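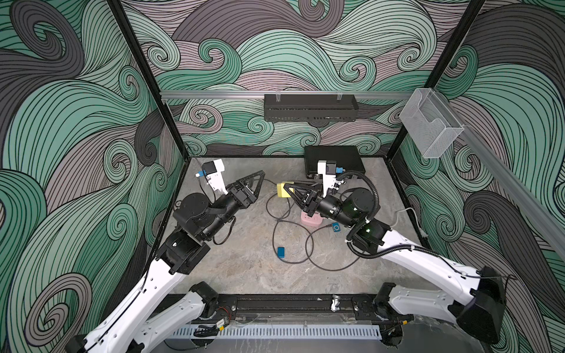

물결무늬 벽과 회색 대리석무늬 바닥판. 분홍색, 파란색, 노란색 물건들이 바닥판 위에 나와 있다.

벽지 이야기를 물어보는 분이 있어서 정리 이야기와 같이 쓴다. 사진은 세 장만 올린다.

벽지부터

무늬 번호는 2976이고 Peltonen 매장에서 샀다. 값은 롤당 1315크로나였다. 처음에는 무지 회색으로 하려고 했다. 견본책을 넘기다가 물결이 나왔고, 그 장에서 한참 있다가 결국 그걸로 주문했다. 민트색, 회색이 도는 분홍색, 짙은 회색이 섞여 있고 색마다 가는 검은 줄이 촘촘하게 들어 있다.

무늬가 크면 좁은 데서 답답해 보인다는 말을 많이 들었다. 답답한지는 모르겠다. 다만 눈이 바쁘다. 처음 일주일은 물건을 찾을 때마다 벽에 먼저 눈이 갔다. 지금은 벽이 잘 안 보인다. 매일 보는 벽지는 다 그렇게 되는 것 같다.

모서리에서 무늬를 맞추는 일이 제일 오래 걸렸다. 소용돌이가 모서리에 걸리면 조금만 틀어져도 표가 난다. 나는 뒤쪽 벽을 먼저 붙이고 양옆으로 나갔다. 마지막 폭은 재단을 잘못해서 한 번 버렸다. 롤을 넉넉하게 사 두었는데도 남은 것은 서랍 바닥에 깔 만큼뿐이다. 그래서 서랍 바닥에 깔았다.

풀은 벽지에 바르는 것과 벽에 바르는 것이 따로 있으니 살 때 물어보는 것이 좋다. 나는 Wetis에서 나온 벽에 바르는 풀을 썼다. 냄새는 거의 없고, 손에 묻으면 마르기 전에 씻어야 한다. 마르고 나면 손톱 밑에 이틀은 남는다.

자잘한 물건들

벽이 끝나고 나니 그다음이 눈에 들어왔다. 작은 물건들이다. 큰 물건은 자리가 정해져 있어서 어질러질 일이 별로 없다. 어질러지는 것은 늘 손바닥만 한 것들이다. 버튼 하나 달린 것, 선 하나 달린 것, 어디에 쓰는지 알지만 이름은 모르는 것.

내 정리 순서는 단순하다. 먼저 한곳에 전부 꺼내 놓는다. 선이 달린 것과 안 달린 것으로 나눈다. 선이 달린 것은 꽂은 채로 둘지 뽑아서 보관할지 정한다. 이 세 번째가 오래 걸린다. 매일 쓰는 것 같아도 생각해 보면 June에 한 번 쓰고 안 쓴 것이 있다. 아니, 6월이라고 쓰면 될 것을 달력 앱이 영어라 자꾸 이렇게 쓴다.

색도 조금 생각했다. 민트색이 든 벽 앞에 민트색 물건을 두면 자꾸 놓친다. 없어졌다고 생각해서 서랍을 다 뒤졌는데 바로 앞에 서 있던 적이 있다. 분홍색이나 노란색은 그런 일이 덜하다. 그렇다고 물건을 전부 다시 살 수는 없으니, 벽과 비슷한 색은 어두운 쪽이나 바닥판 가운데로 옮기는 정도로 해결했다.

모서리가 둥근 물건은 닦기가 쉽다. 틈이 있는 쪽이 문제인데, 버튼 둘레에 먼지가 끼면 마른 천으로는 안 나온다. 나는 면봉을 쓴다. 물을 묻히면 먼지가 뭉쳐서 더 들어가니 마른 채로 돌려 가며 빼내는 편이 낫다. 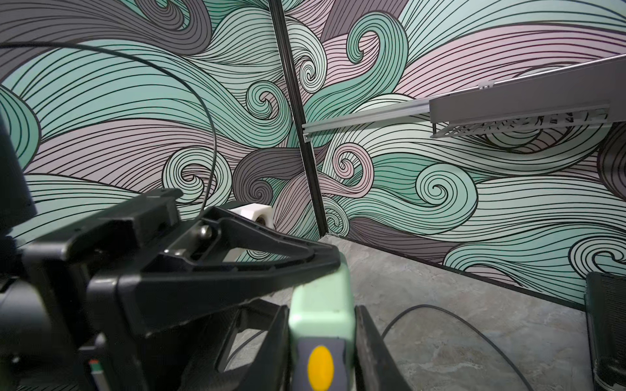 Leif Steinarsdóttir는 지난번 글에 댓글로, 손에 드는 물건은 눕히지 말고 세워 두라고 했다. 눕히면 그 위에 다른 것이 올라가고, 한번 올라가면 그 자리가 짐 쌓는 자리가 된다는 것이다. 세워 두면 자리도 덜 차지하고 버튼이 앞을 보니까 집을 때 돌려 볼 필요도 없다고 했다.

그대로 해 봤다. 잘 서는 것이 있고 안 서는 것이 있다. 바닥이 평평하면 되는데, 밑이 조금이라도 둥글면 서랍을 여닫는 진동에도 넘어진다. 안 서는 것들은 얕은 통에 모았다. 통은 Dillow에서 산 것인데 칸막이를 빼고 쓴다. 칸막이가 있으면 칸에 물건을 맞추게 되고, 맞지 않는 물건이 꼭 하나 남는다.

Leif의 말 중에 하나는 따르지 않았다. 물건마다 이름표를 붙이라는 것이었는데, 벽에 줄무늬가 이렇게 많은데 글자까지 보태고 싶지 않았다. 혼자 쓰는 것이라면 자리를 외우는 쪽이 빠르다.

전선

정리하는 데 30분 넘게 걸린 것은 전선뿐이다. 나머지는 금방 끝났다.

전선은 길이가 문제다. 짧으면 당겨지고 길면 바닥에 고인다. 처음에는 남는 길이를 돌돌 말아서 묶었다. 보기에는 깔끔한데 나중에 물건 하나를 옮기려면 전부 풀어야 했다. 두 번째는 바닥 가장자리를 따라 붙였다. 이번에는 걸레질을 할 때마다 테이프가 일어났다. 지금은 한쪽 끝만 고정하고 나머지는 넉넉하게 늘어뜨린다. 모양은 덜 좋아도 편하다.

묶는 끈은 뗐다 붙였다 하는 천 끈이 낫다. 플라스틱 끈은 자를 때마다 가위가 필요하고 자른 조각이 남는다. 천 끈은 길이 600밀리미터짜리를 사서 필요한 만큼 잘라 쓴다. 짧게 잘라 파는 것보다 싸고, 끝이 조금 풀리기는 하지만 쓰는 데 지장은 없다.

멀티탭은 눈에 띄는 색을 권한다. 흰색이나 검은색은 벽 밑에 붙어 있으면 거기 있는 줄 모르고 물건을 올리게 된다. 청소할 때 물걸레가 닿는 것도 싫다. 그래서 바닥을 닦을 때는 먼저 마른걸레로 선 주변을 훑고, 그다음에 가운데만 물걸레로 닦는다. 회색 대리석무늬는 먼지가 잘 안 보인다. 좋은 점인지는 잘 모르겠다. 안 보인다고 없는 것은 아니어서 손바닥으로 한번 쓸어 보고 닦을지 말지 정한다.

거는 것

바닥을 비우려면 결국 위로 올려야 한다. 벽에 구멍을 내기는 싫었다. 새 벽지에 나사를 박을 용기가 없었고, 소용돌이 한가운데에 구멍이 나면 계속 그것만 볼 것 같았다. 은색 알루미늄 레일이 있으면 거기에 거는 것이 제일 쉽다.

투명 아크릴 통은 벽 무늬가 비쳐 보여서 있는 듯 없는 듯하다. 대신 손자국이 보인다. 흰 철망 바구니는 손자국이 안 보이고 가볍다. 망 사이로 작은 것이 빠지니까 나사나 클립 같은 것은 못 넣는다. 얕은 것이 좋다. 깊으면 아래에 무엇이 있는지 잊어버린다. 흰색은 줄무늬 앞에서도 잘 보여서, 물결무늬 벽을 쓰는 사람이라면 걸이는 흰색으로 맞추는 것도 괜찮겠다.

걸고 나서는 하루 정도 빈 채로 두는 것이 내 버릇이다. 바로 채우면 어디가 기울었는지 모른다. 다음 날 보고 수평이 맞으면 가벼운 것부터 넣는다.

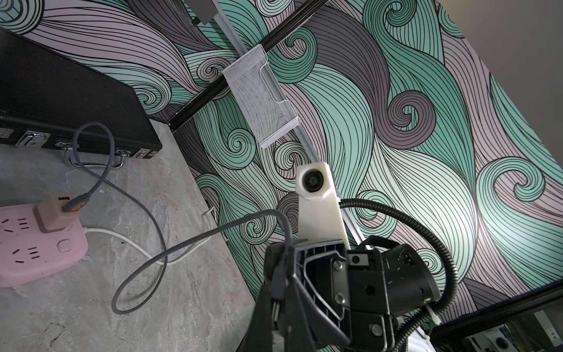

남은 일과 질문에 대한 답

Aslak Engebretsen이 메일로 벽지 관리는 어떻게 하느냐고 물었다. 거의 안 한다. 먼지떨이로 위에서 아래로 쓸어내리고, 뭐가 묻으면 지우개로 살살 문지른다. 짙은 회색 부분은 문지르면 광이 나니까 손대지 않는다.

같은 무늬를 파는 곳은 Skerkik 쪽에도 있다고 들었는데 가 보지는 않았다. 롤마다 색이 조금씩 다를 수 있으니 한 번에 사고, 뒷면의 생산 번호가 같은지 봐야 한다. 나도 마지막 롤의 번호가 달라서 바꾸러 다시 갔다.

남은 일은 모서리 아래쪽이다. 한 뼘쯤 들뜬 데가 있어서 풀을 조금 넣고 눌러야 한다. 주사기에 풀을 넣어서 밀어 넣으면 된다고 하는데 아직 주사기를 못 샀다. 그동안은 손으로 가끔 눌러 주고 있다.

서랍 안쪽은 다음에 따로 쓰겠다. 바닥에 깐 벽지가 자꾸 밀려서 양면테이프를 붙일지 생각하는 중이다.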